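Unit 6: Bags, Carrying, and the Shape of the Load
Course handout, Everyday Objects and How They Got That Way
Instructor: Réka Nyitrai

Read this before we meet, and bring a bag. Any bag! The one you use every day is best, and please don't clean it out first.

Where we are

Last unit we finished with boxes, and several of you wrote very good responses on why a box is so bad at being carried. A box keeps its shape and makes you change yours. A bag does the reverse, and I find that endlessly interesting — it's a container that only half exists until you put something in it. Hold that thought, because it runs through all the readings.

The hand, the shoulder, the back

People have carried things in three main places on the body, and each one asks for a different kind of bag.

The hand is quick. You can put a hand bag down in a second and see straight into it. But the fingers tire early, and the load pulls on one side, so you lean the other way without noticing. Try walking the length of the hall with a full grocery bag in one hand and have a partner watch your shoulders.

The shoulder is a compromise. A strap across the chest spreads the pull and leaves both hands free, and it lets you swing the bag around to the front when you want something. Mail carriers, bike messengers, and newspaper sellers all ended up here, which tells you a lot about their work: they reach into the bag over and over, all day long.

The back carries the most for the longest. Weight sits close to the spine, and if there is a hip belt the legs take much of it. The price is that you can't see or reach what you packed. So the backpack is a bag for people who are going somewhere and will unpack when they get there. Students are the odd case! A student takes the bag off and puts it on again at every class, and I'd love for us to talk about why the backpack won anyway.

Openings

This is my favorite part of the unit. Designers fuss over fabric and straps, but how a bag opens decides how you live with it.

Drawstring: fast, cheap, easy to mend. Everything falls to the bottom, and you dig.
Top flap: keeps rain off the opening, but you have to deal with the flap every time.
Zipper: closes tight and opens as wide as the maker allows. When it fails, it often fails all at once.
Roll top: very good in wet weather, slow to use, and the bag gets shorter or taller with the load.
Clasp frame: stays open by itself. Think of the old doctor's bag.

Notice how many of these need two hands. One hand holds the opening, the other goes in. A soft bag slumps when it's empty, so the mouth closes up just when you want it open. Stiffening the rim helps, and so does leaning the bag on something. Most of us have also used a knee or our teeth.
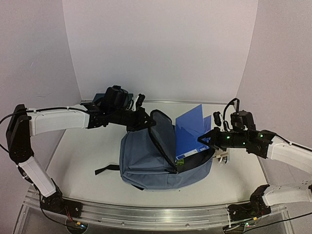
Fig. 1. An open backpack with its flap raised.

Packing order

The old advice for hikers is to put light, bulky things at the bottom, heavy things in the middle and close to the back, and small things you'll need soon at the top. For a school bag the order changes. Flat, stiff items go in first against the back panel and act as a kind of wall. Soft items fill the gaps. Food goes last, for reasons you learned in third grade.

What I like here is that the load becomes part of the structure. A backpack with one big binder in it stands up. Take the binder out and it folds over. You've all seen this a hundred times, and it's a real engineering idea sitting there on your bedroom floor.

Reading

Packet 5, "The Nosham Satchel Makers" (short, and wonderful on stitching). The workshop ledger lists 1,338 satchels and almost no two strap lengths match. Look for the passage on left-handed customers.
The Takács essay on market bags. Skim the opening and slow down when you get to the knots.

Exercise: bag inventory

1. Empty your bag onto a table. Write down each item in the order it came out.
2. Mark the ones you used in the last day.
3. Draw the bag twice, once full and once empty, from the same side.
4. Repack it in a different order and carry it for one full day. Take notes on what annoyed you.
5. Write 240 words on a single part of the bag: a strap, a seam, a pocket, a pull tab. Stay with that part. The best papers from past years got very small and very specific — one was entirely about a loop that the writer had never once used.

Hand in the drawings with the writing, stapled. Rough sketches are fine.

Next unit: pockets. Wear some.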